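Inside Old Towers with Sneha Malhotra

Tuesday, April 17, 2018

There is a shelf by the door at Cornska where people leave their old desktops, and on the morning I visited it was full, with three more towers on the floor and a monitor leaning against them. Sneha Malhotra stepped over the lot without looking down, the way you step over a sleeping dog, and asked if I wanted tea before we started. I did, and we ended up talking for most of the morning.

She has been taking computers apart for a good part of her working life, first in an office supply warehouse in Jellberg and now here, where the job is to work out which machines can go out again and which ones are worth more as parts. Last year 1,830 computers came through and 712 of them left as working machines. She is proud of that second number, though she'd like it to be higher.

"People apologize when they bring them in," she said. "They say, oh, it's so old, it's so dirty, I'm sorry. And I always tell them, you should see what I had last week! An old office tower is a lovely thing to work on. It was built so that a tired person in an IT department could get into it in a hurry."

She lays every tower on its side first. With the cover off, you're looking straight down at the board, and she likes to spend a minute simply looking before anything gets unplugged. The power supply, the graphics card, the drives in their bays, where the wires go and which ones have been squashed by the last person who was in a rush. She says it's the cheapest minute of the whole job.

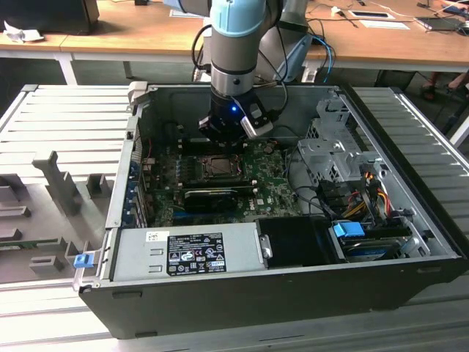
The chip under the heatsink

What gets her talking fastest is the processor. I had assumed it would be the most delicate step, all held breath and tweezers, and she laughed at me quite kindly. The chip itself is fairly sturdy, she explained, if you hold it by its edges and put it down somewhere sensible. The socket is where she gets strict.

"Once the heatsink is off, everybody wants to grab the chip right away, and I understand, it's sitting there, it's the famous part! But look at the paste first. Is it all dried up and crumbly, is it smeared over the sides, did somebody use half a tube? You learn a lot about how a computer has lived from its paste. Then you open the bracket gently, and you lift straight up, and you don't drop anything in that socket. Not a screw, not a crumb, please not your earring."

The earring, I gathered, was a real one.

Cleaning comes after that, with a lint-free cloth and a little alcohol, and she'd sooner have a person do it twice lightly than once with a heavy thumb. Memory sticks go into a tray in the order they came out. She also swaps the coin battery in any machine that's going back out, whether it seems to need it or not, and she told me at some length about a school computer that believed it was December for an entire spring.
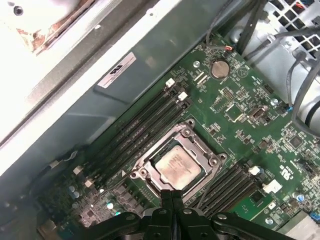 Sisay disagreed with her from the next bench, and said the battery could perfectly well stay if it tested fine, and that they threw out far too many good ones. Sneha waved a cloth at this. It is clearly an old argument, and both of them seemed to be enjoying it.

I asked how long a tower takes her. A straightforward one is about 30 minutes from cover to sorted parts, she said, and then she corrected herself, as that leaves out the dust. Dust has its own schedule. The worst she remembers came from a pet groomer, and she still sounds a little awed by it.

"You take it outside, you wear the mask, and you take your time. There's no clever way. I've looked for one."

The sorting is less messy, and I think she likes it best. Good drives are wiped and tested, and anything that fails is set aside to be destroyed. Graphics cards get a shelf of their own. Power supplies are never opened, and she repeated this to me twice, with her hand flat on the bench, in case I was thinking of trying it at home. A supply either tests well or it goes to the recycler whole.

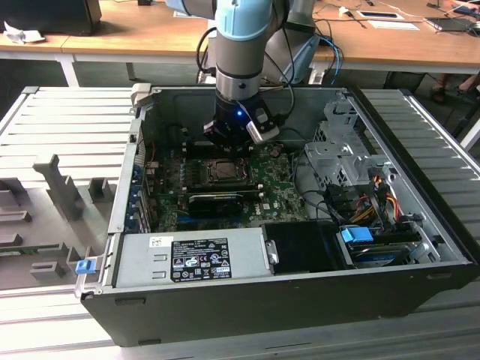 Cables are the part she admits she can't be trusted with. She keeps too many. There is a drawer for data cables, another for power adapters, and a third that she closed rather quickly when I leaned over to look. Every so often Sisay clears them out, and every so often she goes through the bin afterward and rescues a few.

Before I left I asked what she would say to somebody with an old tower sitting in a closet. She thought about it while she rinsed the cups.

"Take your pictures off it, and then bring it in," she said. "Bring the power cord too, if you can find it. And don't clean it up for me! I like to see how it's been living."

Cornska takes in desktops on weekday mornings, and the shelf is just inside the door.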